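Does a Bare Table Help? Packing and Clearing Small Equipment in a Shared Workroom
Student project report
McIver Design Studies, second year
July 23, 2002

1. Why I took this topic

Our course handbook says that a clear work surface makes people quicker and less likely to lose things. It says so in two places and gives no source for it in either. The planning guide from Brimix, which the department bought in May, says the same thing with nicer drawings. I have sat at cluttered tables my whole life and lost very little, so I wanted to see whether the claim held up for the kind of table we really use: white top, pale wall behind it, a few small black things on it that all look alike from a step away.

The question I set was narrow. When a small item and its box are both out on the table, does the bareness of the table help anyone put them back together and put them away? I left out big equipment, shelving and anything to do with floors.
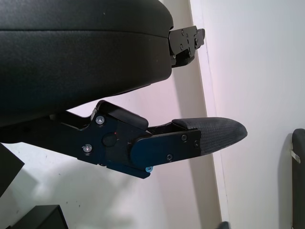 2. What the guides recommend

Brimix wants three zones on every table: one for things in use, one for things going back, one for packaging. The zones are supposed to be marked with tape. Vornach, whose leaflet is pinned up in our hallway, wants no zones at all and tells you to return each item to its box the moment you let go of it. Both can't be the best method. Neither one mentions that most people lift the item out, set the box down wherever there is room, and then ignore the box until the end of the session.

I also read the Nolter checklist. It is 5 pages long and I stopped using it after the first afternoon. Its advice on boxes comes down to "keep the lid with the base," and I have no quarrel with that.

3. Method

I kept notes over 142 short sessions at the same table. A session meant one small item taken out, used or looked at, and put away again. For each one I wrote down where the box was, whether it was square to the table edge or turned, and whether anybody had to search. I did not time people with a stopwatch. I tried it in the first few sessions and everyone sped up as soon as they saw it, so those numbers would have told me about stopwatches.

The 300 lines of notes I ended up with are uneven. Some sessions got one line and some got a paragraph, depending on how busy I was.

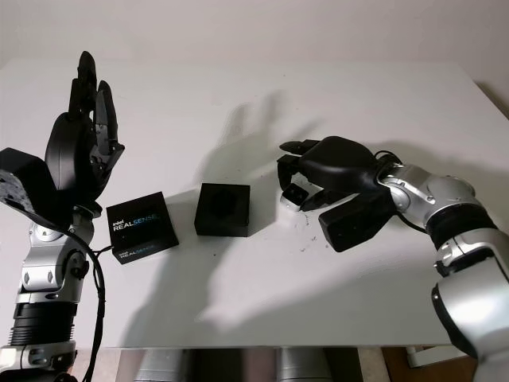
Report by a second-year student, McIver Design Studies

4. What I found

Box position. Boxes hardly ever ended up square to the edge. A box set down at an angle stays at that angle, and I can't find a single note where the angle slowed anyone down. The guides all show boxes lined up like bricks. I think this is for the drawings.

Color. This mattered more than I expected and none of the guides deal with it. A small black item on a white table is easy to see. Put it beside a black box and people still found it, but they would reach toward the wrong one now and then, mostly when they were talking. The printing on a lid helped. White and blue lettering on black, as on the Intel RealSense box, can be read from a standing position, and if a box has its name on the front as well as on top you can leave it at nearly any angle and still know what it is.

Cables. A cable running across the table or down past the edge takes up more usable space than the object it belongs to. I had planned to treat cables as part of the item. By the middle of the project I was writing them down separately — this should have been in the plan from the start.

Zones. I taped out the Brimix zones for part of the project. People respected them while I was standing there. The tape left a sticky line that took a long time to rub off, so there is one cost the guide doesn't list. 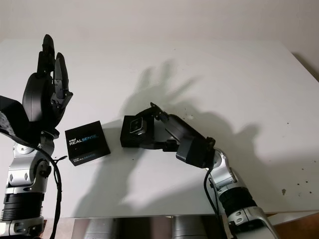 Put-away. The Vornach rule sounds strict but came closest to what worked, with one change. The box does not need to be filled right away. It needs to stay within reach of whoever is handling the item. When the box was close by, the item went home. When somebody had moved the box to make the table look tidier, the searching began. In other words, some of my searches were caused by tidying.

5. Problems with this project

One table is one table. The people using it knew what I was doing, and I decided what counted as a search. I also started out doubting the guides, and a reader should keep that in mind for section 4. I would not use any of this to argue with someone running a stockroom.

I never tested a properly cluttered table either. Ours was too sparse for most of the project to make a fair comparison, so the handbook's claim may still be right. I only know that it isn't supported by anything the handbook prints.

6. Suggestions

Leave the box near the item and stop straightening it. Buy or label boxes so the name shows on more than one side. Give cables their own line in the booking sheet. Skip the tape.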